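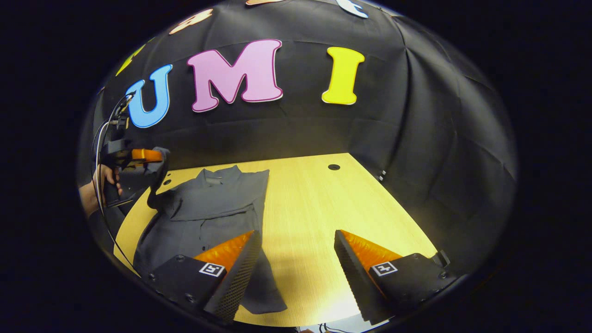
Brusbridge recipe cards come out of the drawers

The Brusbridge Public Library has put its whole recipe card collection out where people can use it, and if you have ever wanted to know how this town made pickled beets, the wait is over.

All 1,879 cards went into open drawers on the second floor in January. Until then they sat in the local history room, which meant filling in a slip, waiting for someone to unlock the door, and looking at one box at a time with a pencil and no coffee. Now you walk up the stairs, pull open a drawer and start reading. The library has also set up a copier next to the cabinet that makes copies at card size, so a recipe can go straight into your own box at home.

The collection started when the old Grikby Road school closed its kitchen and the cooks' file box was handed in at the front desk. People heard about it and began bringing their own. Some came from families clearing out a house. A good number came from the women who cooked for the grange suppers, and those are easy to spot, as they nearly all begin with something like "for a full hall" and call for flour by the pound. The newest card in the drawers is for a slow cooker chili and was dropped off last fall.

And what cards they are! There are brown ones and pink ones and ones written on the backs of feed store receipts. There is a recipe for mock apple pie with "don't bother" written across the top in a different hand. There is a whole run of cards for one molasses cookie, copied from neighbor to neighbor along the Nindier River, and the amount of ginger creeps up with every copy until the last cook has it at two tablespoons. The library keeps those together behind one tab, and it is worth the climb up the stairs just to read them in order.

Sorting was the hard part. The first plan was to file everything by the name of the cook, but too many cards have no name at all, or only a first initial, or "Mother's." The second plan was to file by date, and hardly any cards have one. In the end the staff went with the way most people keep a recipe box: breads, soups, main dishes, vegetables, cookies, cakes, pies, pickles and jams, candy, and a last drawer marked Other. Other holds the furniture polish, the cough syrup (please don't make the cough syrup), the play dough, a method for getting candle wax out of a tablecloth and some very firm advice on feeding orphaned lambs.

Cookies fill the most space. Vegetables fill the least, and a fair part of that drawer is scalloped corn.

A few cards were too fragile to be handled every day. Those have been scanned and printed on heavy stock, and the prints stand in for them in the drawers. The originals are still in the history room and can be seen by asking at the desk. The scans kept the stains and the notes in the margins, and a good thing too, because the notes are half the fun. "Too dry." "Better with lard." "Made for the flood." "He ate four."

That flood card has been getting a lot of attention. It is for a plain vegetable soup with barley, and according to the note on the back it was cooked on a wood stove at the Methodist church when the Nindier came over its banks and the lower streets had to clear out. The library has it on display in the glass case by the stairs for the spring, along with a photograph of Water Street from the same week and a ladle lent by the church. Several people have already copied the recipe and come back to report that it needs more salt.

Liapis Bakery on Main Street has jumped in, too. Each month the bakery will choose one card from the drawers and make it for the counter, with a copy of the card taped up beside the register. January was the oatmeal bread from the school kitchen box, and it sold out before nine in the morning more than once. The bakery had to do some guessing, as the card says only to bake it "until done, bottom shelf," and the first few loaves came out flat. The version they settled on has a soft crust and a slightly sour taste and makes wonderful toast.

February's choice is a sour cream coffee cake from a card signed only with the letter R. March is still being argued over. The bakery would like to try the maple cream candy, but the card calls for "a slow fire" and a marble slab, and there is a strong feeling behind the counter that a pie would be a lot less trouble.

For anyone who would rather read at home, there is a book. "The Brusbridge Box" runs to 228 pages, spiral bound so it lies flat by the stove, and it costs $20 at the front desk. The recipes in it are printed as they were written, with short notes underneath where a modern kitchen needs help. "Oleo" is explained. So is "a number two can," and so is "butter the size of an egg," which set off a lively talk at the desk about what size the eggs were. Money from the book goes toward new card stock and a better light over the cabinet, because the one up there now buzzes.

The library hopes the drawers will keep growing. Blank cards are in a tray on top of the cabinet, and anyone can fill one out and hand it in. There are only a few rules. Write in pen. Put down where the recipe came from if you know, even if it came off the back of a box. And leave in the parts you would tell a friend standing next to you -- that the batter looks wrong at first, or that your sister always burns the edges. The staff say those are the lines people read aloud to each other.

Cards in any language are welcome. The breads drawer already has several in Polish and a few in Greek, and for those a typed translation is clipped on behind. Two of the Polish cards have beaten everyone so far. The ink has faded and a key word in each could be flour or could be something else entirely, so if you read old Polish handwriting, the desk would love to see you.

Over in Grikby, the town library has been watching with interest and has started a box of its own. It is small so far and leans heavily toward venison. The two libraries are planning a shared potluck in the spring, with every dish cooked from a card, and the Grikby side has promised to bring its own molasses cookies. Given how strongly people on this side of the river feel about ginger, that table should be a busy one.

The potluck will be held in the Brusbridge library's downstairs meeting room. Sign-up sheets go up by the front door at the end of March. People who want to cook should choose a card first and write its title on the sheet, so that we don't end up with a room full of scalloped corn. Bring a serving spoon with your name on it. Coffee and plates will be there already.

The card drawers are open whenever the library is, and there is a big table right beside them with room to spread out. Food and drink still have to stay downstairs. Children are welcome to look through the drawers with a grown-up, and there is a low drawer of cookie cards, all copies, that small hands can dig through as much as they like. Cards pulled from the other drawers go in the wire tray when you are done with them, and the staff will file them again at closing.

Anyone with a box of old cards at home who isn't ready to part with it can bring it in for copying. It takes an afternoon for a full box, and the originals go home with you the same day. Call ahead, as the scanner is shared with the tax help table until the middle of April.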